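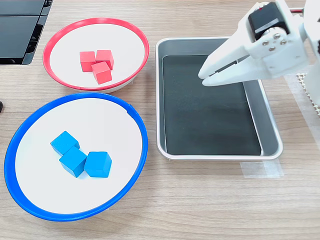 第四讲 分类与收纳：从颜色开始

上次课后有好几位同学来问我，说"分类"这么简单的事，三岁孩子都会，为什么要讲一整次课？我很喜欢这个问题！所以今天先不翻课本，我们从桌上的活动讲起，理论放到后半段（大概你们最困的时候，抱歉）。

## 一、红归红，蓝归蓝

最基础的一种活动叫"同色归碗"：红色木块放进红边的碗，蓝色木块放进蓝边的碗。碗里面都是白的，只有碗口一圈有颜色，孩子得自己发现这圈颜色就是线索。我个人特别偏爱这种碗，整只涂满颜色的当然也能用，可是木块放进去颜色糊成一片，孩子回头检查的时候反而看不清。白底上放红木块，一眼就知道对不对。

还有一个细节，蓝色不必完全一样。碗边是深一点的宝蓝，木块是天蓝，孩子要接受"这两个都算蓝"。别小看这一步，把深浅不同的东西归到同一个名字下面，已经是在用概念了。我在Plonham实习的时候遇到过一个小姑娘，坚决不肯把浅蓝放进深蓝的碗，理由是"它们不是一家的"。我当时急着纠正她，现在想想很后悔，应该先问问她，那它们的家在哪里？

## 二、托盘怎么用

金属托盘我一般当"待定区"。还没想好放哪儿的，先搁托盘里，想好了再拿走。Imke Steinbach来代课那次，把托盘用成了起点，所有木块混着倒进去，再一个个往外分。两种用法我都试过，感觉完全不同：

- 当起点：节奏快，适合刚接触的孩子，任务从哪儿开始很清楚；
- 当待定区：节奏慢，会冒出很多讨论，适合已经分得很熟的小组。

期中作业里请写明你用的是哪一种。去年有一半的人没写，我读得很痛苦……

## 三、规则换了怎么办

分熟以后就可以捣乱了（这是我最喜欢的部分）。几种现成的变化：

1. 反着放，红木块进蓝碗，蓝木块进红碗。
2. 加一个两边都不沾的颜色，比如黄色，什么也不说，看孩子怎么处理。
3. 把形状也加进来，颜色和形状打架的时候听谁的？
4. 蒙上眼睛。颜色一下子没用了，只能靠摸。

第一种看着最简单，做起来却常常卡住。规则刚换，手还记着老规则，木块已经到碗口上方了又缩回来。大家观察的时候请把这种犹豫记下来，只记"对"或"错"会丢掉很多东西。

Damian Marciniak在小组讨论里提过一个问题，我觉得问得很好：孩子放错了，要不要提醒？我的习惯是先等一等，等他自己看见。白底碗的好处又来了，错的那块特别显眼。

## 四、备课小提醒

桌面选浅色木纹的就行，花桌布千万别铺，我吃过亏。碗要浅，深碗小手不好拿，大人也看不见里面。两只碗可以挨得近一点，中间不留太大空隙，孩子不用挪身子就能够到。

每一轮控制在30秒到几分钟都可以，看孩子兴致，不要掐着表催。活动前后的收纳也请孩子参与，把木块按颜色装回盒子，其实又做了一遍分类，很划算！

## 五、下次课之前

- 读讲义附录里Nasten幼儿园的观察记录，重点看换规则那一段。
- 找一个家里的抽屉，按你自己的规则重新整理一遍，写400字，说说有哪样东西怎么都归不进去，最后放哪儿了。
- 两人一组，把"同色归碗"试一遍，一人放，一人记，然后交换。

作业下午三点前放我信箱，信箱满了就塞门缝里。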